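What changed upstairs

5th February

I've worked at Skeldale for long enough to remember when the only machine upstairs was the label printer. My job then was kitting, putting parts into trays for the fitters. Two of us did it, me and Crisanto Lagman, and we finished most days with sore wrists and nothing much to say about it.

The kitting line went automatic in September. Management had told us well ahead that no jobs would go, and none did, but the jobs we kept weren't the ones we'd had. Crisanto went to the Clullthorpe site to look after the new line. I was offered a place on the Anum project, which teaches robot arms to do household chores. The teaching is done by people. You hold a gripper in each hand and do the chore with those, and the recordings go to Zhiqiang Hou's group for training.

My first chore was bowls and the microwave, and I was on it for weeks.
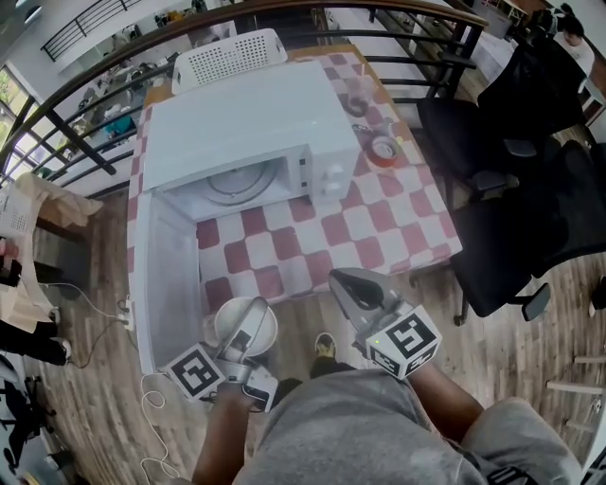 The microwave station, with a bowl in the left gripper.

The work is slower than you'd expect. With your own fingers you don't think about how you hold a bowl. With grippers you think about it every time, and a run where you fumble has to be marked as a fumble. The target for the microwave chore was 1,000 good runs across the team. Mihret Yilma, who trained me, did 300 of those herself and is still the steadiest of us. She keeps her elbows in and doesn't talk during a run. I've copied the elbows.

What has changed for me, day to day, is mostly small things. My wrists are better but my shoulders are worse. I get a break between blocks, which we never had on kitting. I used to know by lunch whether I'd had a good day, because the trays were either full or they weren't. Now I find out later, when Babak Rostami sends round the list of runs that were thrown out and the reason for each one. 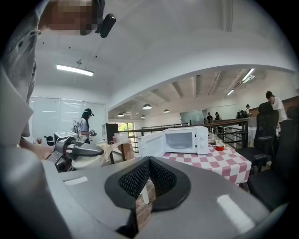 The pay is a separate matter. We came across on the same rate, and the roles have never been properly graded. Ewan Aitken has raised it with management twice, once in writing. The answer so far is that the work is too new to classify. I don't think much of that as an answer. The work has hours, a target and a training period, and it can be graded the same as any other.

People ask whether it bothers me to be teaching a machine to do what I'm doing. It did a bit at the start. No one was ever going to pay me to put bowls in a microwave, though, so I don't feel I'm handing over my own trade this time. Kitting was different. I was good at that, and I still notice when a tray comes through packed in an order I wouldn't have used.

Crisanto says the line at Clullthorpe jams on the small bags and he spends half his shift clearing it. He's put in for a colour change on the warning light, which he can't see from where he stands. I'm down for drawers and cupboards next, once the Wan bench has been set up.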